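Notes and data card for the Werthorpe bench set. Kept by Ea Arnardóttir. Please read the section on staff before reusing the shift logs.

## What is in the set

The set covers tabletop sorting and clearing by one robot arm with a two-fingered gripper, at the returns bench of the Brinkmann depot in Werthorpe. The bench work used to be done by hand on both shifts. Small mixed goods come back from shops, someone picks them off the table, and they go into a storage box or a bin.

- `episodes/` — one folder per run
- `shifts/` — who was on the bench and for how long (job roles only)
- `comments/` — written remarks from bench staff, lightly edited for spelling

The logs span 28 working days. Runs stopped by a person are kept and marked `stopped`.
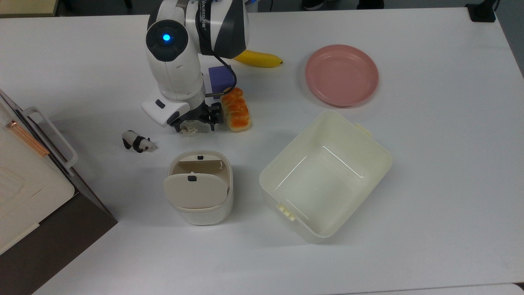
**Werthorpe, Wednesday, April 1, 2020**

Objects on the table differ a lot in shape and stiffness: a banana, an artificial bread roll, a purple cube, a panda figurine, something small and crumpled. The labels use plain names and there is no product code. Where staff disagreed on a name, the first one entered stands.

## Changes for staff

Before the arm, 4 people shared the bench. Now 2 look after it on each shift and the others have moved to packing. Pay grades stayed the same. The bench role has less lifting and more watching — several people wrote that they found the watching more tiring. Breaks at the bench were lengthened to 15 minutes after those comments.

Staff can stop the arm at any time without giving a reason. The `reason` field is therefore often blank, and a blank should not be read as a fault.

## Known gaps

- Night shifts are missing from `shifts/`.
- Comments from the Wimside depot were collected on a different form and are not included.
- `stopped` does not separate a dropped item from a person reaching in.

## Use

Do not use `shifts/` to compare or rate workers. Permission was given for study of the bench only. Corrections go to Ea at the Ambridge office, with the episode folder name in the subject line.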